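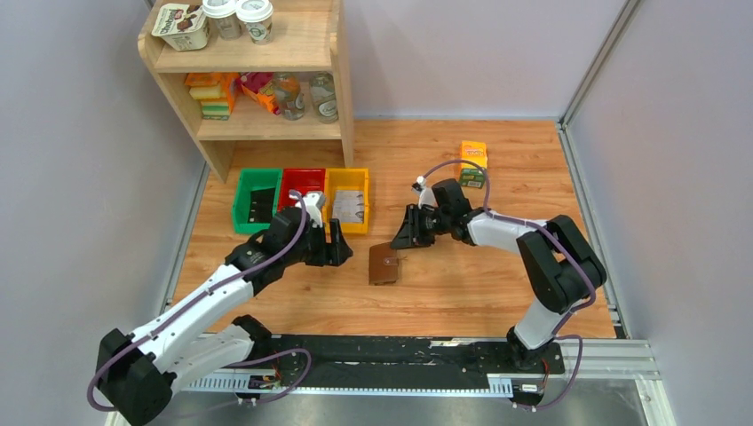 So I finally made it out to the Cordero lab in Werbridge, after missing the March visit because of a cold. Osian Lewis met us at the door and walked our little group straight to the robot benches, coffee still in hand (ours, I mean).

The bench I'd come for is the one where two arms share a table and sort everyday stuff into colored bins. Wallets, cards, snack things, the kind of junk that piles up by my own front door! What I wanted to hear about was the training, and Osian was happy to talk. They teach the arms by having a person steer both of them through the job, over and over, and then a model learns to copy the moves from the recordings.

Their question was how many recordings you need. The old recipe used 4000 runs with everything starting in the same spot. The new one uses 500, but the items get shuffled before each run and the operator is told to fumble on purpose now and then — miss a grab, back off, try again. Then they tested both models on 200 fresh layouts. The small messy set won, and most of the gap came from recovering after a bad first grab. I asked if it holds for soft things like bags. Not so well yet, he said, and he didn't try to sell me on it.

We also got ten minutes with Jerix, their software for replaying runs side by side, and I could have stayed there all afternoon. Parking is terrible, so take the Drosberg bus. The next visit is 19 April 2025 and you sign up at the front desk.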